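Support > Planner and Control > Closed tickets > Grasp release

Ticket 2864: Release check passes too early when the other arm also holds cloth
Tags: two-arm tasks, release check, soft objects
Status: closed, workaround confirmed
Opened: 20 July 2019

What we run: Drandex planner with the Prornero perception node, control loop at 400 Hz. The task is laundry into a basket. The right arm places, the left arm keeps the next piece.

Problem: The planner writes RELEASE_OK for the right gripper while the fingers are still closed on the garment. Then the arm goes up and the garment comes with it. It happened in 3 runs on the same day, always with dark clothes.

What I tried first:
– Restarted the perception node. No change.
– Lowered the speed of the right arm near the basket. No change.
– Changed the finger opening in the config. The command is sent correctly, but it is sent after the check and not before.

Log from the second run:
step 1140 right: state PLACE, contact true
step 1140 left: state HOLD, contact true
step 1140 release_check: cloth_id match, result OK
step 1140 right: state RETREAT

All four lines have the same step number. I think this is the main point. The check asks if the cloth is inside the basket region, and the answer is yes as soon as enough of the mask is over the basket. It does not ask if the fingers are open.

Reply from Drevthorpe support: Please run again with the left arm empty, and attach head camera views from the normal case, with both arms holding.

With the left arm empty the error did not come back. So there is a second part: with two cloths in view the node sometimes gives one ID to both, and the finger state is then read from the wrong arm. 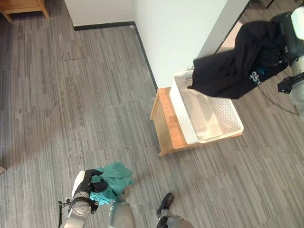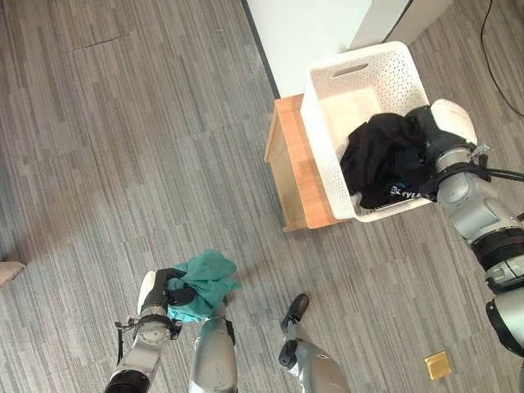
Head camera, black garment at the right gripper, teal cloth in the left.

Workaround: I set release_check.require_finger_state to true and gave each arm its own cloth ID prefix. After this, RETREAT waits for the open signal. The cycle is a little slower – acceptable for us. The Priedītis branch has the same default value, so please correct it there too.

I would still like the log to print which arm the finger state is taken from. It would have saved me a long search.

Related tickets
Left arm drops HOLD state after planner restart
Basket region shifts when head tilt changes
Cloth mask splits in two on dark fabric
Config reload ignores arm prefix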